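Paper Bags, and Where Things Go in Our House

Posted Friday, January 22, 2021

I have been using brown paper grocery bags as storage bins since the fall, and a few people have asked how it's going, so I'm writing it down.
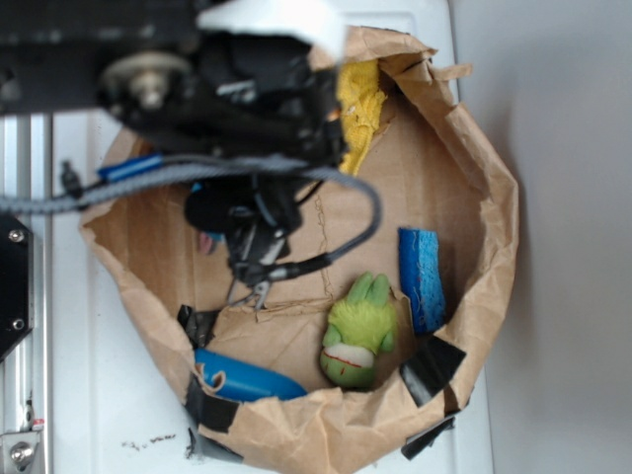

We moved into this apartment with a lot of plastic bins and no closets to speak of. The bins had lids that didn't match and corners that cracked, and the kids never put anything back in them because the lids were a pain. I got rid of most of them in one weekend. Then I had a floor full of stuff and nothing to put it in except the bags from the grocery store, which were folded up next to the fridge.

So I opened one up, rolled the top down a few times, and put it on the shelf. It stood up fine. I did five more that afternoon.

The rolling matters more than I expected. If you leave the bag at full height, the top flops over and you can't see in, so things go in and are never seen again. Folded down, it gets a thick, wrinkled rim that holds the whole thing open. I go over the edge two or three times with my hands and don't worry about making it even. My sister Ximena irons hers first. I have not tried that and I don't plan to.

I use them mostly for what I call in-between things. Books go on the bookshelf and pans go under the counter, but every day there is a pile of stuff that belongs to different rooms and ends up on whatever flat surface is closest. For that I keep one bag out, and before dinner I walk through and put everything in it. A typical load is a yellow cloth, a blue sponge and a fuzzy green stuffed creature with a patch on its belly stitched in red thread. That is three different places to put things away, and I can make one trip with the bag over my arm and be done.

The green one is named Nandus. My son Matvii named it and won't say where he got the name. It goes on his bed, under the blanket, with the ears out. If it gets put in the toy bag with everything else I hear about it at bedtime.

Sponges and cloths were the part I had to think about. Anything still damp does not go in the bag, because paper gives out fast. I lost the bottom of one in November, on the stairs, with a bottle of dish soap in it. Now the sponges get squeezed out and left on the windowsill until they are dry, and the cloths hang over the oven handle. Only after that do they get picked up with the rest. I keep one color of sponge for the kitchen and another for the bathroom, and I would rather not say what happened before I started doing that.

Other things I've learned:

The bags with handles are worse for this. The handles get in the way of the fold and you end up tearing one off.

Double them for anything heavy. I put one inside the other and roll both rims together. Matvii's wooden blocks have been in a doubled bag since October.

Don't write on them with marker until you're sure. I had a bag that said HATS and had batteries in it for six weeks.

They last me a month or two. When one gets soft it goes out with the recycling and I open a new one. I like that part. The plastic bins always looked dirty after a while and I'd feel bad about throwing them away, so I would wash them in the tub, and that took up a whole Sunday morning.

My neighbor Hülya thinks they look messy, and she is probably right. They are creased and they all lean a little. She has matching baskets from Stovum and they look very nice. I priced them out for our shelves and decided I could live with leaning.

I'm going to do the hall closet at the end of the month, or what the landlord calls a closet. It has the vacuum, the winter boots, a box of light bulbs that may or may not fit anything we own, and 31 reusable shopping bags. I counted them when I was trying to figure out why the door wouldn't shut. I'm keeping eight. If anyone in the building wants the rest, they'll be on the table by the mailboxes in February.

Firdevs asked in the comments last time what I do about receipts. They go in a bag too, a small one from the bakery, and I empty it when we do the taxes.

Print this post | E-mail this to a friend

This site uses cookies to remember your settings. By continuing to read, you agree to their use. OK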